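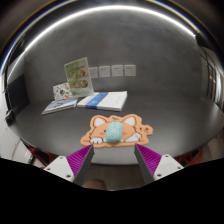 The Closton Ferry

My aunt left me her boat and a note that said the engine liked to be talked to. I had never owned anything bigger than a bicycle. I drove up to Closton on a wet Friday with the note in my shirt pocket, and by the time I found the landing the rain had quit and the whole river was steaming like soup.

Oh, she was beautiful! I know every person says that about a boat, and I know now that she was a flat-bottomed cable ferry with room for two cars and a very patient cow, painted the green of old school desks. But I stood on that landing and my heart went right up into my hat. She was called the Miettinen, after the family that built her, and she had been going back and forth across the same 800 feet of water since before my mother was born. Back and forth, forward and then forward again the other way. She had two fronts and no back at all.

"You're the niece," said a man in a yellow slicker. He was sitting on an upturned bucket eating a peach.

I said I was.

"You know how to run her?"

I said I had a note.

He thought about that, and finished his peach, and threw the pit a surprisingly long way out into the river. "Well," he said, "come on, then. There's a bread truck at six."

I should explain about the bread truck. Closton sits on the east bank and has the school, the post office and the hardware store. The west bank has Cutitz, and Cutitz has the bakery. There is a bridge, a perfectly good one, but it's 5 miles down and then of course the same back up, and the bakery at Cutitz makes a rye loaf that people on the east bank want warm. So every morning for as long as anybody could remember, the bread truck had come down the west landing in the dark with its little orange lights on, and the ferry had gone over to fetch it.

The man in the slicker showed me the wheel, the brake, the bilge pump and the place under the bench where my aunt kept ginger candy. He showed me how the cable came up dripping out of the river ahead of us, ran through the big rollers and slid down into the water again behind. "She can't get lost," he said. "That's the good thing about her. You can be as dumb as a post and she'll still get there."

Then he showed me the engine.

It was a Levetti, squat and gray and smelling of warm pennies, and it would not start. He cranked it. I cranked it. He said a few things to it that I don't think were what my aunt had in mind. Across the river two orange lights came down the hill and stopped at the water, and I could feel all that rye bread cooling off over there, loaf by loaf.

"What did she used to say to it?" I asked.

"Couldn't tell you. She'd send me up top first."

So I sent him up top. He went, too, as if it was a normal thing to be told, and I sat down on the engine room step with my knees against the warm gray side of that machine and felt like the biggest fool in the county.

"Good morning," I said.

Water slapped along the hull.

"I'm the niece. I don't know anything about you. I sold carpet for nine years and I was good at it, I was really very good at it, and I was so bored that I used to read the fire instructions on the back of the door." I hadn't planned on telling it that. "I cried when the lawyer called, and then I was so excited I had to go and walk around the parking lot. I felt awful about that. I did love her. She used to send me river stones in the mail with no letter. I've got them on the windowsill. I would like very much to go and get the bread."

I cranked it once more.

I won't claim that it was the talking. The man in the slicker said later that it floods if you go at it too hard, and all it needs is a couple of minutes to sit and think. But it caught! It coughed out a ball of blue smoke as big as a sheep and then it settled down into the most wonderful noise, a sort of a tunka-tunka-tunka that came up through the floor and into my shoes and made my back teeth hum. I came up that ladder yelling. I believe I hugged him, slicker and all.

"Brake," he said.

"What?"

"Take the brake off."

I took the brake off, and we went.

I had been on boats before, the kind with a snack bar. This was different, this was as if the land had let go of your hand. The landing slid off behind us. The cable rose up out of the brown water, shining, and came to us and came to us. A heron that had been pretending to be a stick gave it up and flapped away downriver. The mist was so low that I could see over the top of it, and there on the other side were the roofs of Cutitz and the bakery chimney and one kitchen window lit up yellow, where somebody was standing at the sink. She waved. I don't know if she could tell it was me and not my aunt. I waved back with both arms.

I hit the west landing a good deal harder than I should have. The man in the slicker sat down without meaning to. The driver of the bread truck, a big sleepy woman with flour up to her elbows, leaned out of her window and looked at the landing, and the ramp, and me.

"You're late," she said.

"I know! I'm sorry!"

"You're the niece."

"I am!"

"She was late too, her first time. My dad drove then. He told it every Christmas." She put the truck in gear and came down the ramp very gently, the way you'd step over a sleeping dog, and the whole ferry bowed to let her on. Then she reached behind the seat and handed me a loaf through the window, with no bag, just the loaf. It was still hot enough that I had to keep passing it from hand to hand.

We ate it on the way back, the three of us, tearing it up and leaning on the rail, with the sun coming up right in our faces and the Levetti going tunka-tunka underneath. There was no butter. I have eaten that bread nearly every day since and I have put all kinds of good things on it, and it has never once been as good as that.

There was a lot I didn't know that morning. I didn't know about ice, or that in November the leaves come down in such mats that you have to stand out front with a rake. I didn't know that the fare box stuck, or that the fare was so small because my aunt hadn't raised it since the cow was a calf. I didn't know there'd be a wedding party aboard that summer, with an accordion, and that they'd ask me to stop in the middle for one dance, and that the one dance would go on so long that cars backed up to the church on both sides and the drivers got out and danced too. I certainly didn't know how to splice a cable. (I do now. Ask me! I'll show you, I've got a practice piece under the bench with the candy.)

I landed her a little softer on the east side. The bread truck rolled off and away up the hill toward the store, where there was already a line.

The man in the slicker folded up his ramp chain and hung it on its hook. He looked at the river for a while.

"School bus at seven," he said, and went to find his bucket.

I climbed back down the ladder to tell the engine.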